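Flornitz open day: robot taking old desktops apart (a few pictures)

Forum > Refurb and Repair > Days out

tinpot_marlow
Posted 05/03/2022

Well, I'm back, my feet hurt and I had far too much cake, but I promised some of you a report so I'll do my best. The Orkurard workshop at Flornitz opened its doors this morning, and the thing I'd gone to see was the robot they're teaching to work on scrap desktops, the idea being to get the useful parts out before the rest goes for metal. You stand behind a rope, they bring you through in groups of 21 (very well organised, I must say) and a lovely young woman talks you through it and doesn't mind daft questions. I asked several!
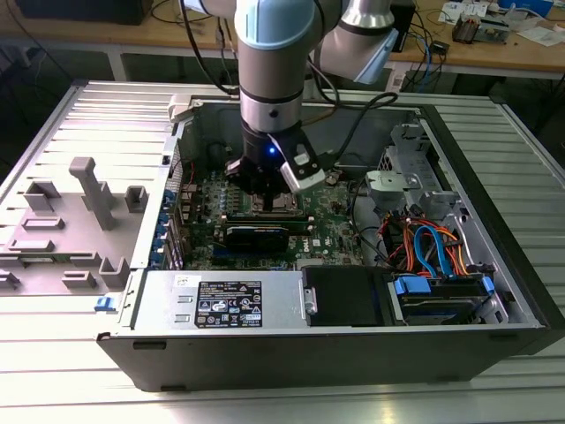
The arm over the Dell tower, side panel open.

What struck me most was how slow and careful it all is. I'd expected something like a car factory. They told us they have 184 machines set aside for practice, all from offices round here, and that the processor is the part they care about most because it's small, easy to post and still worth a bit.

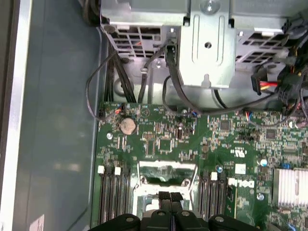 I used to do this job by hand at Valtitz, years ago, and I can tell you sockets were what everyone dreaded. One slip and you'd bent something you couldn't see without a magnifier. So my heart was in my mouth with those two ridged fingers right above the pins and the bracket standing open. The guide said they'd sooner scrap a board than hurry one, and I did like her for that.

pebbledash
Lovely write-up, thank you. I'm going to be the grump, though. A person with a screwdriver does a tower in a few minutes. What does that arm cost, and how many towers before it pays for itself?

tinpot_marlow
Fair point, and somebody in our group asked exactly that. They wouldn't give a price. They did say they hope to handle 1428 towers a year once it's running properly, so you can do your own sums. I think they'd admit it's early days.
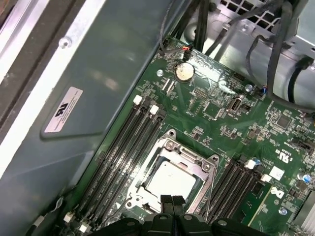
oldsolder
I'm with pebbledash on the money but I don't agree about the few minutes. Fine for the first tower of the day. Try it on your fortieth, with a sore thumb and a cold shed. We did 587 one winter and I never want to see another memory clip as long as I live.

pebbledash
All right, I'll give you the sore thumb. I still say the same money would train up two youngsters.

tinpot_marlow
You may both be right, and I went round and round on it all the way home on the bus. One more picture and then I really must get the tea on.

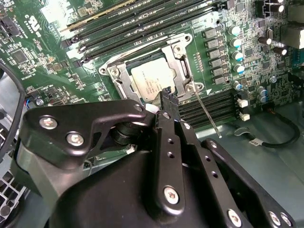 Old boards vary so much, and I wanted to know how they'd cope with that, having met some real horrors in my time. The answer was that they're sticking with one make for now and will try others later. Even so, there's plenty to steer clear of on a single board. Look at those capacitors with the teal tops, standing in a line so near the socket, and the thin lever poking out at the corner. I've caught my sleeve on many a lever like that.

nugget_and_chips
Do they let children in? Mine is nine and would talk of nothing else for a month.

tinpot_marlow
They do, so long as they stay behind the rope with a grown-up. There's another open day in June, and I believe the Nugroho people are bringing their sorting belt along to that one. Book early, and have the lemon cake, the coffee one was a bit dry.

oldsolder
June it is, then. Pebbledash, I'll save you a seat on the bus and we can argue there.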